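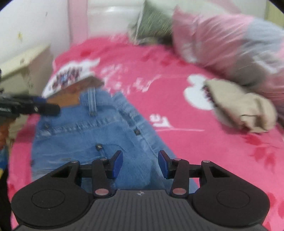

Pre-session software checklist, hand-held gripper, garment tasks
Filled in by Tala Mahasneh, March 2023. Recorder build 494, Kan pose tracker, Ulon labeling tool.

I went through the whole list at the Korolthorpe apartment before we started on the folding set. Comments are mine, so blame me and not Gunther if something reads funny.

1. Recorder starts clean and shows the right build number
OK. First launch hung on the splash screen, second one was fine. I've put the log in the shared folder — Chun-yin, could you look at it when you get a minute?

2. Free disk space above the session minimum
OK. I cleared out the June test runs first (yes, they're backed up, I checked twice).

3. Frame rate holds for a full minute
OK. Steady 30 with the preview on. It dips if you open the Ulon timeline while recording, so please just don't.

4. Camera and finger-width clocks agree
FIXED. The width signal was lagging the video enough that the fingers looked closed in the plot while they were still open on screen. Re-ran the sync tool and now the two line up nicely.

5. Finger-width calibration, fully open and fully closed
OK. Do this one with the pads you're going to use! The saved file was from the older pads and I only noticed when fully closed came out as a negative number.

6. Pose tracker initializes in the room
OK, with a comment. Kan wants 156 features before it locks. A busy printed bedsheet gives it plenty to chew on, but point it at a bare white wall and it sulks. Start over the bed and move off slowly.

7. Tracker survives a quick turn
NOT OK. I swung from the foot of the bed up toward the pillows at normal working speed and got a jump in the trajectory. Slower turn, no jump. Liên thinks the blur threshold is too loose and the tracker is keeping points it should throw away. Marked as open, and until it's sorted we turn like we're carrying soup.

8. Garment mask looks sane on the preview
PARTLY. Light blue jeans on hot pink come out great, best edges I've had all month. The white cap next to the waistband is harder, and the mask kept swallowing a bit of whatever brown fabric is under it. I lowered the merge setting one notch and it behaved better. Pak-hei, is that setting saved per project or per machine? I couldn't tell from the menu.

9. Grasp point suggestions
OK for jeans. It likes the waistband, and so do I. Skip the suggestions on anything rumpled for now.

10. Episode buffer rolls over at 1,000 entries without dropping one
OK. Ran it with dummy data, all there.

11. Stop command closes the file properly
OK. Tried it mid-grasp and between grasps, both files open in Ulon.

Open items: number 7 (Liên), log from number 1 (Chun-yin), settings question from number 8 (Pak-hei). Gunther has signed off on recording slow-motion episodes only. I'll redo 7 and 8 once the new Tekuditz config is in.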